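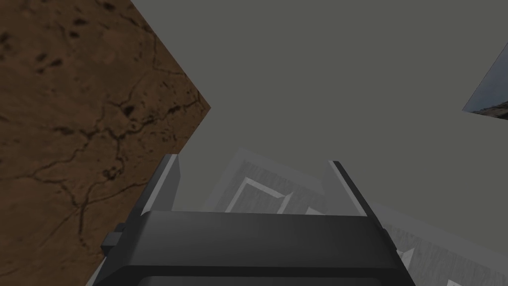

3.2 Sampling and Survey Procedure

Households were drawn from the property registers of Willotitz and Lultstead, two towns served by the same regional water utility. Of the 803 households contacted in March, 769 returned a usable form. Each form covered daily water use, the age of the plumbing, and the household's last three bills. Homes with a private well -- 17 in total, all in Lultstead -- were kept in the sample but left out of the billing analysis.

Figure 2. Monthly water use by household size, Willotitz and Lultstead.

Larger households used less water per person in both towns, in line with Prendergast and Besnard. The gap was wider in Willotitz, where 153 homes still pay a flat rate. Section 3.3 treats these homes as a separate group and compares them with metered homes of the same size.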